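**Wulent Publishes Setup and Service Procedure for Tornevon Countertop Cell**

*August 2024, for immediate release*

Wulent has published revision 22 of the setup and service procedure for Tornevon, its single-arm cell for loading and unloading small countertop appliances. The revision replaces all earlier setup sheets and applies to every Tornevon cell in the field, including those delivered before the current gripper was introduced. It can be downloaded from the customer area of the Wulent website and will be printed in the cell manual from September.

The main change concerns the order of work. Under earlier revisions, the arm was calibrated on the physical counter first and the simulation model was adjusted afterward to match. Revision 22 reverses this. The model is built and checked in Endale, Wulent's simulation package, before the arm is powered for its first reach into an appliance. Measured offsets are then entered as corrections to the model, and the motion program is regenerated from the corrected model.

**Base and counter reference**

The base bolts are tightened in a cross pattern and checked again after 18 hours of operation. The counter reference is taken at three points on the front edge and one at the back wall. If the four points don't agree within the tolerance printed on the cell's data plate, the base has to be shimmed. Correcting the error in software is no longer permitted, as it leaves the gripper square at the front of the appliance and out of square at the back.

**Appliance position**

An oven or similar appliance is entered in the model with its door fully open. The door angle is measured on the actual unit. Doors of the same model may stop at different angles once the hinge springs have worn, and a door that sags brings the front of the glass closer to the wrist. The procedure now calls for the door angle to be measured again at each service visit.

The rack is entered as a separate part. Its height is measured at the front left and rear right corners with the rack pushed fully home. A rack that rocks in its guides should be replaced before teaching begins.

**Gripper**

Both fingers are removed, cleaned and refitted at each service. The finger screws are replaced whenever they are taken out. After refitting, the technician runs the open and close cycle 22 times without a load and reads the closing position from the controller log. Drift in one direction points to a loose finger. Scatter in both directions usually means debris in the slide.

Finger pads are consumable parts. For baked goods the procedure specifies the soft pad, supplied by Otico, and a reduced closing force. The force value is stored with the part program and must be confirmed after a controller replacement, when it returns to the factory setting.

**Joint covers and cabling**

Joint covers are wiped down with a damp cloth and inspected for cracks at the screw holes. Solvents are not approved. The service interval for the wrist seal is 900 operating hours, unchanged from the previous revision. Sites where the arm enters a heated appliance should log the wrist temperature at the end of each shift and keep the log with the cell.

**Model check before first reach**

The reach check in Endale is run at reduced speed, with collision margins displayed for the fingers, the wrist and the two lower links. The technician steps through the approach, the entry into the cavity, the release or pickup height, and the retreat. Each stop is viewed from at least two directions. The lower links need separate attention: an arm posture that clears the oven door may still bring a link too close to the counter edge or the cabinet fronts below it.

The plate is modeled with its rim. A flat disk was accepted in earlier revisions, which led to approach heights being set too low on some cells.
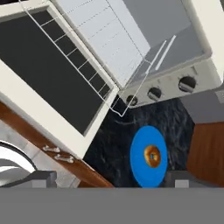 Top: Endale model, view past the gripper fingers toward the plate and donut. Bottom: Endale model, gripper at the open front of the oven.

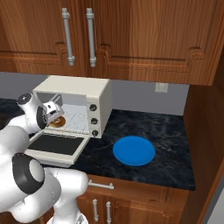 Once the model check is complete, the program is transferred to the controller and run with no food in the cell. The technician keeps one hand on the enabling switch for the whole run. Any stop caused by contact is treated as a measurement error until shown otherwise, and the counter reference is taken again from the beginning.

"Most of the calls we get after an installation go back to a door angle or a rack height that was copied from the last job," said Kerstin Schmieder, who heads field service at Wulent. "The revision asks for both numbers to be measured and signed for. It adds time to the first visit."

Customers with a current service agreement will have revision 22 applied at their next scheduled visit. Customers who maintain their own cells should discard printed copies of earlier revisions and confirm that their Endale installation can open the new cell template. Older model files can be imported, but the rack and plate must be entered again by hand.

Questions about the procedure should be sent to Wulent field service with the cell's serial number and the most recent controller log.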